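Mutua Mfinanga worked the drinks counter at Kostport for 9 years before anyone asked him to teach a machine to do it. He now spends most of his shift in a training room behind the kitchens, beside a pair of robot arms, a yellow can and a pink plastic cup.

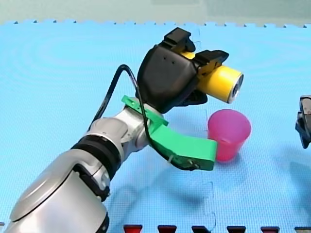
*825 words became 250 in the edit. Reading time: 1 minute*

The pitch from Nirnico, which supplies the software, is familiar enough. Arms will handle the pouring and fetching, and counter staff will be "freed up" for customers. I have heard that phrase in warehouses and in hospital laundries, and I have learned to ask who is doing the freeing, and what the rota looks like afterwards.

At Kostport the rota went out in June. Two evening posts had gone from it.
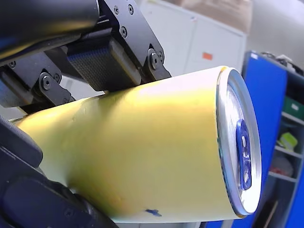 Mfinanga kept his job, with a new title and the same pay. "They call me an operator," he says. "I used to serve 400 people on a busy day and I knew plenty of them. Now I put the can back where it was and we go again." He has logged 773 attempts so far. Management likes that figure. It would not tell me how many of them would have satisfied a thirsty customer.

He is fair about the thing. His wrists hurt less than they did, and he doesn't miss the late finish. What bothers him is that his knowledge of the job is going into a system that Nirnico will own and can sell to the next canteen.

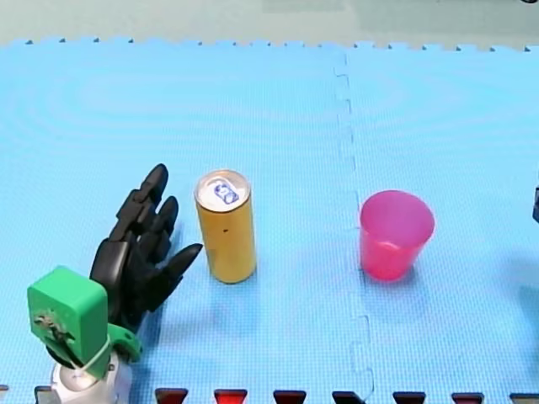
Brovdale, the catering group that runs the site, says no further posts are at risk "at this stage". I asked what the next stage was. The reply came from Qaisi, its outside consultants, and ran to four pages without giving a date.

The union wants a say in how the recordings are used, and a share of any savings paid into wages. So far it has been offered a tour.

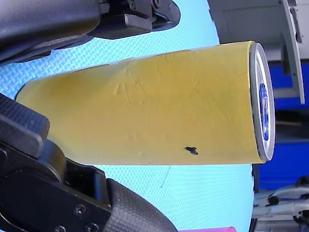

Perhaps the arms will be good at this one day, and perhaps the staff will be glad of them. Mfinanga has been told his post will be looked at again once the trial is over. He has asked for that in writing and is still waiting.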